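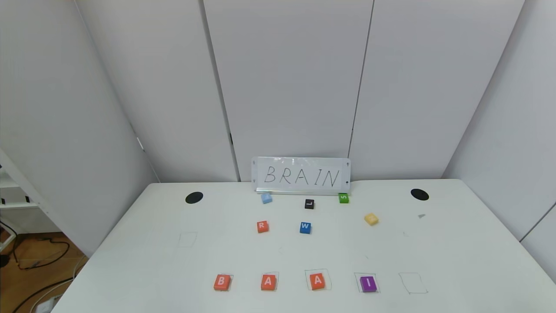 I'd gone to the open day at Ullen mostly for the free lunch, if I'm truthful, and partly to find out how a robotics lab writes its house rules. We've been trying to write ours at Clondudgate for months and every draft comes out either as a legal threat or a shopping list. Obed Nyarko, who looks after the test bays at Ullen, took one look at my notebook and marched me off to the spelling bench. The task there is to copy a word from a little whiteboard sign using letter blocks, with the two arms doing the moving. The word on the sign was BRAIN, the row of drawn squares had B, A, A and I in it with the last square still empty, and I said, a bit too loudly, that it was spelled wrong. Obed was delighted. That was exactly what he wanted to talk about!

Their first rule is that a wrong letter stays where it is until it's been written down. You don't lean over and put it right, you don't give it a nudge to be helpful, you don't mutter and swap it when you think no one's looking. It goes in the log as it stands, with the time and the operator's initials, and after that you can reset. I asked how often people break the rule and he said everyone does it once, usually in their first week. He showed me the log itself, which had reached entry 1684, and it's a plain paper book with the pages numbered by hand. I'd expected a database. There is one, he said, but the book gets filled in first and the database is typed up from it at the end of the day.

The second rule I liked even more. Target squares are drawn straight on the bench, and a block has to be inside its own square to count, but it doesn't have to be dead centre. They had a long argument about that with the people at Hornov, who score anything off-centre as a miss. Ullen's view is that you decide the tolerance before the session, write it on the sheet, and never touch it again until the session is over. Moving the goalposts halfway through is the one thing that gets a whole batch thrown out, and they've binned a batch of 300 for it. Ouch. 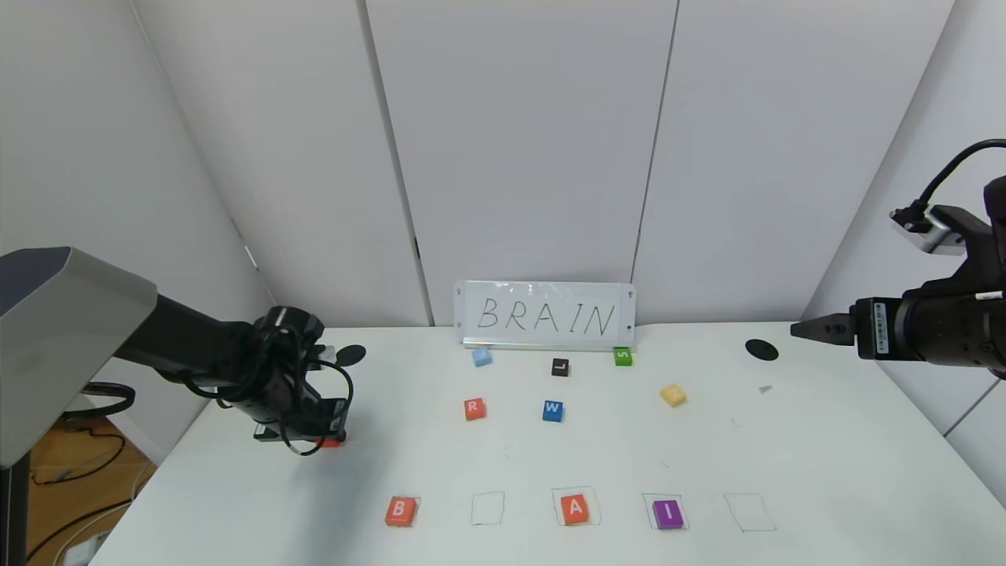
The spelling bench with both arms over the table and two squares in the row empty.

Then there's the question of spare letters. The sheet for each session has to list every block on the table, including the ones the word doesn't need, like the S and the W. I'd never have thought of that - at our place we tip the whole box out and get on with it. But if the next team can't set out the same table you had, they can't repeat your test, and Obed says most of the emails he gets from other labs boil down to exactly that.

The safety side was shorter than I'd feared. One person is named as operator on the sheet, and only that person starts the arms. Hands stay off the table while they're live. If you need to reach in you say so out loud, the operator stops them and says "stopped", and you wait to hear the word before you move. It felt a bit theatrical when we practised it (I was told off for reaching in on a nod) but I can see it sticking in the memory much better than our laminated page with its 18 bullet points.

I had one grumble, which I did pass on. The cable rule says floor runs must be checked before every session, but it doesn't say who checks them or what counts as a pass, and "tidy" means something very different to me than it does to an engineer. Obed wrote that down too, so perhaps it'll be in the February revision. The Tuhumury group apparently has a decent checklist for this and I've asked for a copy.

Lunch was soup and a cheese roll, both good. I've already crossed out half of our draft and borrowed the "stopped" business wholesale, and I'm going to see if we can get hold of a paper book with decent thick pages before the next session.

Clondudgate Workshop Notes | Contact us | Posted Oct 30, 2022 | All rights reserved | Back to top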